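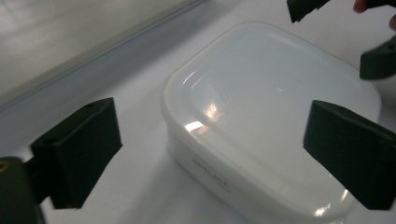

Namutcombe Robotics Club Opens Its Kitchen Challenge to New Teams This September

NAMUTCOMBE - I'm Dorottya Boros, I run the after-school robotics club at Namutcombe, and I get to share some news I've been sitting on all summer: the Skillo Kitchen Challenge is coming back, and this time students from any school in the district can enter!

If you missed our first year, the idea is pretty simple. Teams of two to four students teach a robot to do the small jobs most of us do half asleep, like packing a lunch, closing a lid or putting leftovers away. They start by doing the job themselves with hand-held grippers, over and over, with a camera recording each try. Then those recordings go into training, and we all find out what the robot picked up from them (including our bad habits).

Last year's group finished with 1152 recorded tries. Plastic food containers got more arguments going than anything else on the list. Do you come in from the sides or from the corners? How hard can you squeeze before the lid pops? I had eighth graders debating this through their snack break, and I loved every minute of it.

"I figured the coding would be the hard part," said Mizanur Seneviratne, who was on last year's Evus team and is back as a student mentor. "Mostly it was learning to move slowly and do it the same way as your partner. We threw out a whole afternoon of our own stuff and started over."

We have room for 20 teams. Each one gets a 45-minute practice slot every week, plus a 60-minute final session in the Koller Room, where families are welcome to come and watch. Grippers, tables and containers are all provided, so please don't raid your kitchen cabinets for us! Students don't need any coding experience, and there's no fee to enter.

Sign-up sheets are at the club room and the front office through the end of September. Practice starts at 3:30 p.m. and snacks come out a little before that.

Media contact: Dorottya Boros, Namutcombe Robotics Club. Reporters are welcome at practice, and yes, you can try the grippers.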